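Towels drying stiff and folding badly – what am I doing wrong?
Home & Laundry > Linens

stikedby_rentals
Posted 22 Jan 2024
I look after a small rental and do all the linen myself. The bath towels never fold square. I lay them on the bed and fold in half, then in thirds, and the edges end up stepped. They also look rumpled before they even get to the shelf. These are plain blue cotton towels, bought in one order from Vergara.
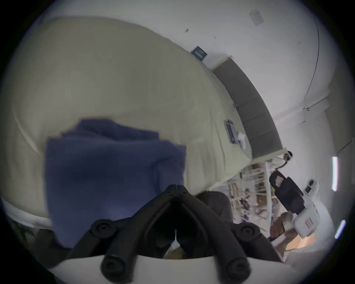

I have tried folding them straight out of the dryer and also leaving them until evening. Same result both ways. Dryer is on the normal setting, no softener. Is it the towels or is it me?

kmarlow
Probably both. Cheap towels shrink more along the woven border than in the middle, so after a few months they are no longer rectangles. You can't fold something square if it isn't square.

Toàn Tô
I disagree with kmarlow. I handle 240 towels in a normal week and most of the trouble is the surface. A bed is too soft. The towel sinks, you press on one side and the other side moves. Use a table or a counter at hip height.

drendus_dee
I've folded on the bed for 30 years and mine are fine. Shake it out hard first, twice, holding the short end. Then lay it down.

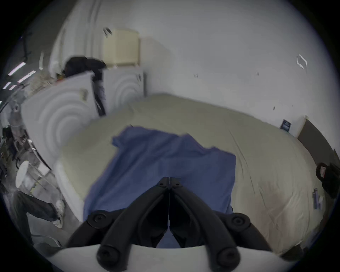

After that, smooth from the middle out with your forearm, not your fingertips. Do the long fold first. Most people start with the short fold and then fight it the rest of the way.

kmarlow
Long fold first I agree with. Still think you should measure one. If the two ends are different widths, that's your answer.

stikedby_rentals
Measured two. One is off by half an inch, the other is fine. So maybe a bit of both.

Toàn Tô
Half an inch is nothing. Try pulling it into shape before you fold.

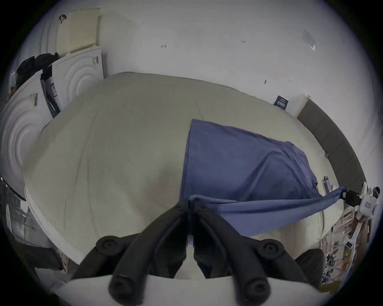

Creases come out better with tension than with patting. If you pull one long edge of the blue towel taut toward the side of the bed, that edge tightens, but the diagonal wrinkles in the rest of it are still there. Work across it and pull the other edge too – a second pair of hands helps.

raltska
Pulling them just stretches the hems over time. I wouldn't.

Toàn Tô
Not if you do it gently. Ours get replaced in February whatever shape they're in.

stikedby_rentals
OK, table tomorrow, long fold first. Will skip the pulling for now.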